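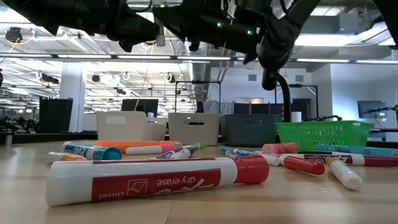 Wie sortiert man Whiteboardmarker am besten, nach Farbe oder nach Dicke? Nach dem, wonach man im Alltag greift, und das ist bei mir fast immer die Farbe.

Oktober, spätabends, geschrieben von Nattawut Chaimongkol

Wir verwenden Cookies, um dir das Lesen angenehmer zu machen. Mehr dazu in den Datenschutzhinweisen. Einverstanden / Einstellungen

So, jetzt aber mal von vorne. Ich habe ein Stifteproblem. Ich gebe Sprachkurse (Thai für Anfänger, kleine Gruppen, viel Tafelarbeit), und weil ich in jedem Raum Angst habe, dass kein Marker da ist, kaufe ich ständig welche nach. Mal im Schreibwarenladen, mal im Supermarkt an der Kasse, und dann kam im Sommer noch das Restpostenpaket von Fendex dazu, bei dem ich mich wirklich nicht beherrschen konnte. 90 Stifte auf einmal! Wer braucht das? Ich, dachte ich.

Die Hälfte davon habe ich zum Glück gleich an die Kolleginnen bei Intarasuk weitergereicht, das ist die Sprachschule, für die ich abends unterrichte. Der Rest ist in Schubladen, Jackentaschen und im Handschuhfach verschwunden. Und jedes Mal, wenn ich vor dem Kurs einen grünen gesucht habe (Grün ist bei mir die Farbe für die Töne, das haben sich die Leute so angewöhnt), hatte ich drei rote in der Hand.

Also Sortierabend. Tee gekocht, Musik an, und erst mal einen Schwung auf den Tisch gekippt. Das würde ich immer wieder so machen. Ich habe es früher mit kleinen Häufchen auf dem Teppich versucht, und da rollt einem alles unter das Sofa. Auf dem Tisch rollen sie zwar auch, aber man bekommt sie vorher noch zu fassen — meistens jedenfalls.

Dann kommt der Teil, der am längsten dauert, nämlich das Testen. Ich nehme dafür ein altes Stück Whiteboardfolie, so groß wie ein Schulheft, und mache mit jedem Stift einen Strich und einen Kringel. Ist der Strich blass, kriegt der Stift noch eine Chance: Kappe fest drauf, 15 Minuten mit der Spitze nach unten ins Glas, noch mal probieren. Danach ist Schluss mit der Geduld. Früher habe ich die halbtoten immer zurückgelegt, »für Notizen«, und natürlich hatte ich genau die dann vor der Klasse in der Hand.

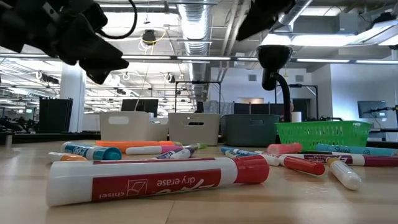 Ganz wichtig ist mir auch, die Permanentmarker früh auszusortieren. Ich habe einmal mit so einem Ding die komplette Konjunktionen-Übersicht an die Tafel geschrieben, schön ordentlich, mit Unterstreichungen, und danach mit dem Schwamm drübergewischt und gewischt und gewischt. (Falls es euch auch passiert: mit einem Whiteboardmarker drüberschreiben und gleich abwischen, das hat bei mir fast alles gelöst. Ein Rest vom Wort »weil« steht bis heute in Raum 2.) Seitdem wohnen die Sharpies und ihre Verwandten bei mir in einem anderen Zimmer, beim Paketband.

Zu den Behältern. Da habe ich lange herumprobiert. Runde Becher sehen nett aus, kippen aber um, sobald man die dicken Stifte reinstellt. Federmäppchen verschlucken alles. Die Stapelbox Kavstead hatte ich auch eine Weile, Artikelnummer 2205, falls sie jemand sucht, die ist eigentlich prima, nur der Deckel klemmt und ich bin ein ungeduldiger Mensch. Gelandet bin ich bei offenen Kunststoffkörben mit Griffloch. Die kann man mit einer Hand aus dem Regal ziehen, und man sieht von oben sofort, was drin ist.

Mein System, für alle, die so etwas gern nachmachen: Rot und Orange zusammen, weil ich damit korrigiere. Blau, Lila und alles Dunkle zusammen, das ist der normale Tafeltext. Grün bekommt seinen eigenen Platz, siehe oben, die Töne! Und dann gibt es noch einen Korb für Exoten, also Rosa, Hellblau, Gelb, die ganz Dünnen. Gelb kann auf dem Whiteboard übrigens kein Mensch lesen, ich habe trotzdem jedes Mal wieder welche.

Keilspitzen und Rundspitzen trenne ich nicht mehr. Das hatte ich eine Zeit lang mit Gummibändern gemacht, und es war furchtbar. Für Thai-Schrift sind mir die Rundspitzen lieber, mit der Keilspitze werden die kleinen Kringel so matschig, aber für Überschriften nehme ich die dicken sehr gern. Wenn ich einen falschen erwische, lege ich ihn halt zurück.

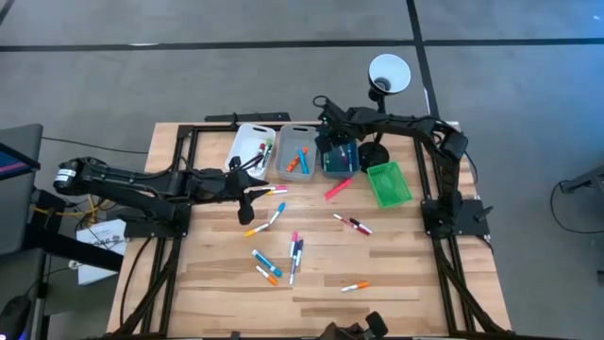 Marker und Körbe auf dem Holztisch

Was ich noch nicht gelöst habe, ist der Transport. Bisher kommt einfach eine Handvoll in die Tasche, und am Ende des Kurses liegt die Hälfte noch auf der Ablage unter der Tafel. Eine Kollegin schwört auf die Rolltasche von Pundov, mit einzelnen Schlaufen, da sieht man sofort, wenn einer fehlt. Klingt vernünftig, nur passen die ganz dicken Marker da vermutlich nicht rein, und auf die möchte ich nicht verzichten. Hat die jemand von euch und kann mal nachmessen? Schreibt es mir gern in die Kommentare, auch wenn ihr etwas ganz anderes benutzt.

Nächstes Mal sind dann die Magnete dran. Die liegen im Moment alle in einer Teedose und kleben aneinander wie ein Igel.

Newsletter: Neue Beiträge direkt ins Postfach. Abmeldung jederzeit möglich.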